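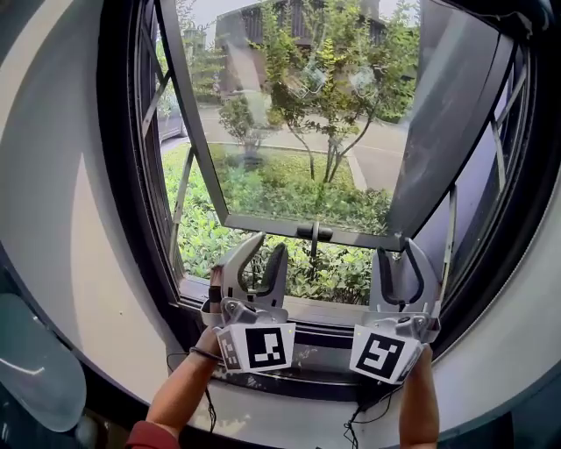 A casement window, open, in a rounded opening with a black surround.

Frequently Asked Questions: The Tomaszewski Collection of Modern Ornament

What does the collection contain?
The Tomaszewski Collection holds 311 catalogued works of applied art, chiefly enameled metal, printed textiles, bookbindings and table glass. A separate archive of 1080 design drawings and pattern sheets is stored with it. Most of the objects came from the Cliseck workshops, which produced household goods and theater furnishings to order.

Is everything on display?
No. The permanent rooms show a selection, and textiles and works on paper are changed regularly to limit their exposure to light. Visitors who wish to see a particular object should write to the collection office before traveling.

How do I arrange to see the drawings?
The study room is open by appointment. Requests must reach us at least 10 working days in advance and should list the sheet numbers given in the catalog. Readers may consult up to six sheets in one session. Pencils only are permitted at the tables, and bags must be left in the lockers.

Is there a printed catalog?
Yes. The catalog was edited by Unnur Thorlacius and is published by Dreto. It covers the metalwork, glass and bindings in full. Textiles are listed in brief – a second volume is in preparation and will include the dye analyses and a concordance of workshop marks. The first volume is sold at the front desk and can be ordered by mail.

What does the mark "TR" on some pieces mean?
It refers to Trirnine, the retail house that sold Cliseck goods under its own label. The mark is stamped on metal and woven into the selvage of textiles. Its presence does not establish who designed a piece, and the catalog gives a designer only where a signed drawing or an order book entry survives.

Can you identify or value an object I own?
Staff can offer an opinion on whether an object is likely to be Cliseck work. Please send clear photographs of the front, back and any marks, together with measurements. We do not give valuations or recommend dealers.

May I reproduce images from the collection?
Private study and classroom use require no permission. For publication, please complete the reproduction form and state the title, print run and language of the work. Credit lines must appear as supplied.

Do you lend to other museums?
Loans are considered on written application from the borrowing institution, accompanied by a facilities report. The pattern sheets do not travel.

Are there guided tours?
A tour in English is given each Saturday. Tours are suspended in December, when the textile displays are changed.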